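Equipment Review: The Rorivwood Soft-Finger Kit as Fitted to the Egg Cell

February
By the Bench Equipment Desk, Ferasico

The Rorivwood finger kit is sold as a replacement for the stock gripper fingers on small tabletop arms. It consists of two bracket fingers, a set of adhesive pads, a pair of shims, eight screws and a printed setting sheet. Ferasico purchased one kit, part number 2377, for the light-handling cell, in which a PiPER arm moves eggs into and out of a molded tray. This review concerns fitting, setting and routine care over the first 28 working days. It does not address the arm itself or the control software.

Fitting

The fingers were fitted by one technician in a single morning. The screws supplied are of adequate length and the holes line up without filing. The shims are less satisfactory. The setting sheet shows them placed behind the bracket, while the legend printed beneath the drawing places them in front. Placing them behind the bracket gave even contact between the two pads, and that arrangement has been kept. Purchasers should close the fingers slowly on a strip of paper before powering the arm at full speed, and should repeat the check after tightening.

Setting the grip

The closing force must be reset once the new fingers are on. The values retained from the previous fingers were too high, and the first afternoon was spent lowering them. The setting sheet recommends beginning at 19 percent of full closing force and moving upward in single steps until the egg is held through a complete lift. This advice is sound. The final value in this cell was four steps above the recommended starting point. It was recorded on the cell card together with the open position, the approach height and the release height.

The release height deserves more attention than the sheet gives it. When it is set too high, the egg drops the last short distance and may settle crooked in its pocket. When it is too low, the fingertips touch the tray wall and the tray creeps across the table. The tray position was therefore taught again from the four corner pockets, and two middle pockets were checked afterward.

Cable care

The kit adds a little bulk at the end of the wrist, and existing cable runs should be reviewed at the time of fitting. A cable with too much slack may drag across the tray; one with too little will pull at its connector when the wrist turns. Clips are not included. The Dolteck clip set, bought separately, is suitable and can be removed without tools. Slack should be checked with the arm at its farthest reach and again at its home position.

Routine maintenance

The pads are wiped each Wednesday with a damp cloth and left to dry before the cell is restarted. The screws are checked at the same time. One screw had worked slightly loose by the second check and was refitted with thread compound. The pads themselves showed light wear at the tips after 2537 lifts, and one pair was replaced. Spare pads are sold only in packs of six pairs.

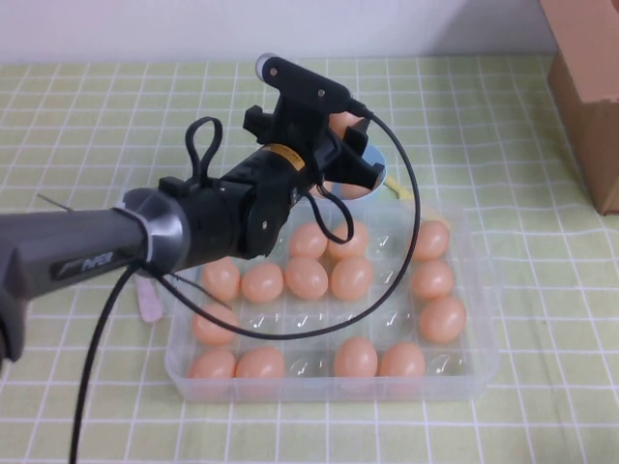
Wan, writing in response to a draft of this review, disagreed with the weekly interval for the pads. In a cell that runs all day, Wan wrote, the pads should be wiped at every shift change, and the grip value should be tested again whenever a pair is replaced, as new pads are thicker than worn ones. The second point has been adopted here. The first will depend on the hours a cell is run, and the weekly interval has been kept for the present.

Assessment

The kit is recommended for light-handling cells in which the grip values can be adjusted by the user. The conflict between the drawing and its legend should be corrected by the supplier. Spare pads should be ordered with the kit, and the old fingers should be retained with their original screws.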